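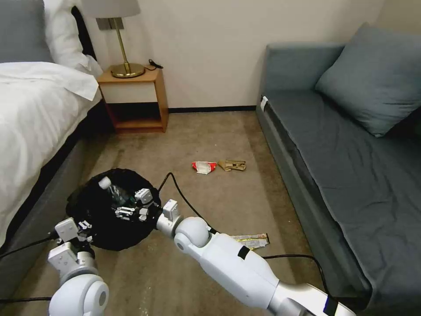
Pretamell two-arm recording kit: floor tidy setup

Shop > Data Collection > Two-Arm Kits > Pretamell
March, by Mawuli Alhassan

I've been setting up the Pretamell for customers long enough that I have opinions about it, and Bulell has kindly let me put them on the page where you'd normally find a spec table (there's still some spec stuff further down, don't worry!). If you want to teach a pair of arms to pick up after people, you need a pile of good examples of somebody doing it through those arms, and the Pretamell is what we sell for making that pile.

You get the mount for the arms, the pair of hand controllers, the foot pedal and the Serkcombe recorder box. The arms themselves are sold separately, so check the fit list or drop us a line before you order. The operator drives both arms at once, one in each hand, and the pedal starts and stops an episode. Everything lands in one folder per episode: the views, the joint positions, the gripper commands and whatever label you typed in. I love the pedal. I used to run a rig where you had to let go of a controller to hit a key, and every single clip ended with a little jerk that we then had to trim by hand for days.

What I'd record first

Start with trash into a bin. It sounds too easy, and then you try it! Wrappers crumple a different way every time, a flat bit of cardboard doesn't want to leave the carpet, and a bottle will roll off if you come at it from the wrong side. A lined bin is a good teacher too, with all that soft plastic around the opening. Use one arm to hold the rim and the other to do the picking, and you've got a proper two-arm task out of stuff you already have in the kitchen.

Our own starter set was 600 episodes in a furnished bedroom, bed on one side and a sofa on the other, with carpet between. Of those we kept 352. People gasp a bit when I tell them that, but I'd take the smaller set every time. Anything where the operator dithered over the bin, or swapped plans halfway down, went into a separate folder. Clean recoveries stayed in. If you miss a wrapper, back off and get it on the second go, keep that one, please, it's gold. 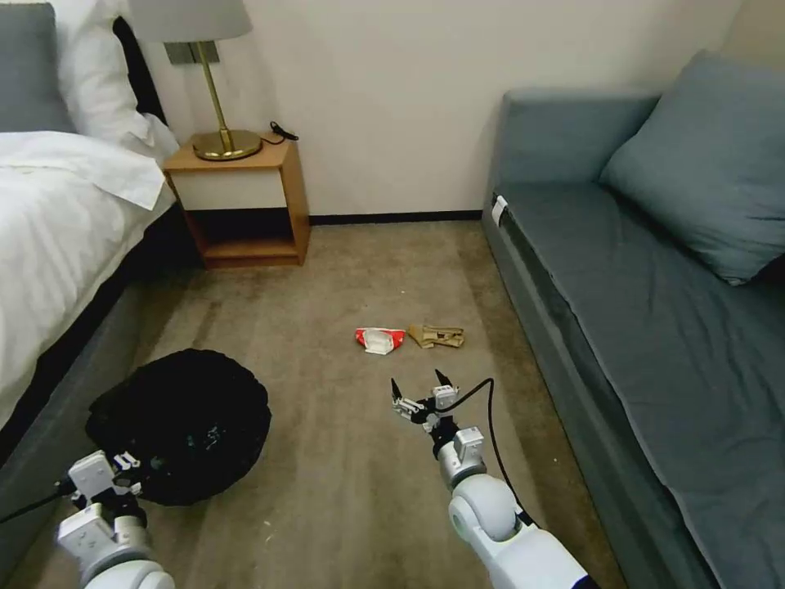

And do move things between episodes. I mean really move them, to the far side of the carpet and right up by the sofa, and turn them over while you're there. New operators tend to drop the litter back in the same comfortable spot, and then the trained policy reaches for that spot whether there's anything on it or not. The Serkcombe box has a reset prompt you can switch on, and it'll suggest a layout before each episode. It's off out of the box. Switch it on.

The controllers take some getting used to. I have every new operator do 50 practice runs that we throw straight out, mostly so they stop staring at their own hands. After that they get a feel for how hard to squeeze and how slowly to let go over the bin (slower than you think, especially with light packaging that likes to cling).

Bits and pieces from the spec side

Inputs for 3 cameras on the recorder, synced. Swappable drive, and you can pull it while the next one is filling. Labels can be typed or picked from a list, and you can edit the list. Cable clips come in the box, and I'd use all of them. Leave yourself a generous loop at each wrist, then reach as far as the arm will go in every direction before you tighten anything.

The part I'd change is the review screen. It plays back at normal speed or double and that's your lot, so a long afternoon of sorting is a long afternoon. Bulell knows, I've nagged them plenty. You can also copy the folders off and look through them in whatever you like, and that's what I do.

If you'd rather have help, the Asante setup day covers mounting, calibration and your first session with real operators. Friday slots go first.
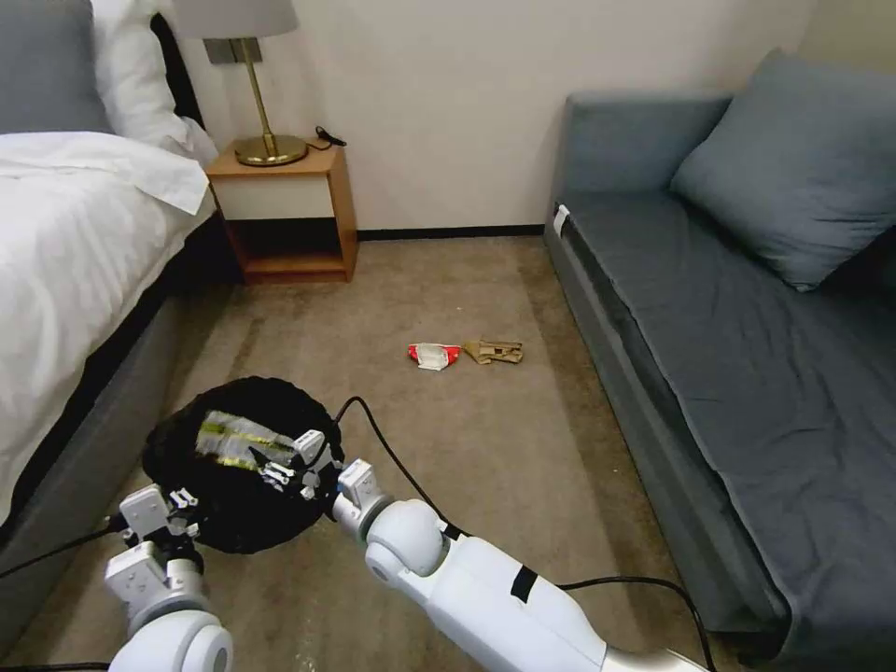 Asante setup days were worth it for us mainly for the labeling talk, one buyer wrote in. We'd been calling every episode "clean floor" and ended up splitting it by item, so we could finally see that we had loads of bottles and hardly any cardboard. Would still like a slower playback for checking grasps, and the pedal cable could be longer.

The longer pedal cable exists, by the way! Ask for it when you order and we'll swap it in.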